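Serviertablett Itier, grün, mit erhöhtem Rand
Hersteller: Clurnilel
Kategorie: Tisch und Küche / Tabletts

Das Itier ist ein Tablett für den täglichen Gebrauch in Küche, Kantine und Gruppenraum. Es besteht aus grünem Kunststoff, der Boden ist flach und etwas dunkler gehalten als der Rand. Der umlaufende Rand hält Besteck und kleine Gefäße auf der Fläche, auch wenn das Tablett beim Tragen leicht kippt.

Auf einem kleinen quadratischen Tisch nimmt das Tablett den größten Teil der linken Hälfte ein. Rechts davon bleibt Platz für eine Schüssel und einen Becher. Wer an einem solchen Tisch zwei Tabletts nebeneinander stellen möchte, sollte vorher nachmessen.
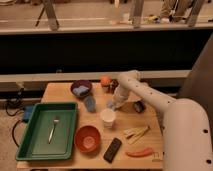 Rathnayake schreibt in einer Bewertung vom November, der Rand sei hoch genug, damit ein Löffel nicht herausrutscht, zum Aufnehmen mit nassen Händen dürfe er aber ruhig etwas griffiger sein. Im Schrank nehme das Tablett wenig Platz weg.

Wir haben den Hinweis an Clurnilel weitergegeben. Die derzeit lieferbare Ausführung hat einen glatten Rand ohne Griffmulden.

Technische Angaben
Material: Kunststoff, durchgefärbt
Farbe: Grün
Gewicht: 400 g
Stapelbar: ja
Spülmaschine: ja, oberer Korb
Mikrowelle: nein

Lieferumfang
Ein Tablett. Besteck, Schüsseln und Becher gehören nicht dazu. Für Einrichtungen gibt es einen Karton mit 5 Stück, der ab Lager Valevgate verschickt wird. Die Lieferzeit beträgt 4 Werktage.

Pflege
Mit warmem Wasser und mildem Spülmittel reinigen. Scheuermilch und Stahlwolle hinterlassen auf dem Boden matte Stellen. Flecken von Chili, Kurkuma oder Tomate möglichst gleich abwischen. Heiße Töpfe und Pfannen nicht direkt auf das Tablett stellen.

Bestellnummer: 135
Stand der Angaben: 28.12.2023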